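News from the Stolldale shop: a better way to stop rust on stored parts

We have been looking forward to sharing this one! After a long, damp winter of testing, Likberg is adding a wax-based rust preventive to its line, and it goes on sale in June under the name Vamik. It sprays on thin, creeps into seams and threads, then sets to a soft amber film that you can handle without getting your gloves covered in oil.

Nadiia Maksymiv ran the tests in our Stolldale lab, and she was thrilled with the salt spray results. Bare steel panels coated once with Vamik went 197 hours before the first spot of rust showed up. The old formula made it to 76. (She ran the whole set again to be sure, and the numbers held.) 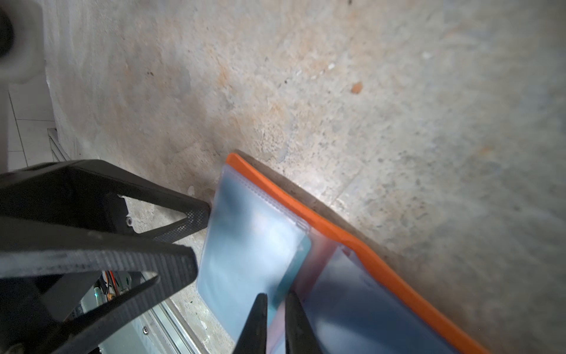
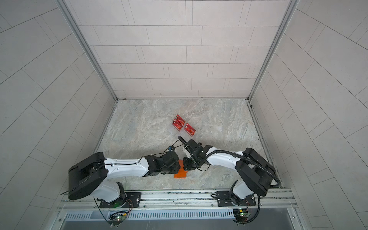
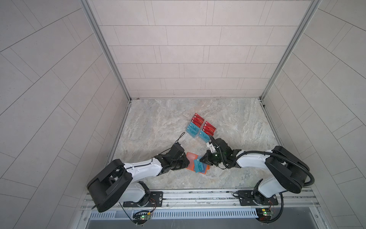 Using it on your own parts

Start with clean metal. Wipe off any cutting fluid, shake the can well and spray a light, even coat from a foot away. Let it set for 15 minutes before stacking or wrapping. Mineral spirits will take it off when you're ready to paint or weld, and a rag is usually all you need for machined faces.

The folks at Lytvynenko, who store gear blanks in an unheated barn, have already treated 2,000 pieces and asked for a bigger container, so a five-gallon pail is coming too. Keep Vamik away from brake linings and natural rubber seals.

Want a sample can? Reply to this newsletter with your shipping address and a line or two on what you plan to coat.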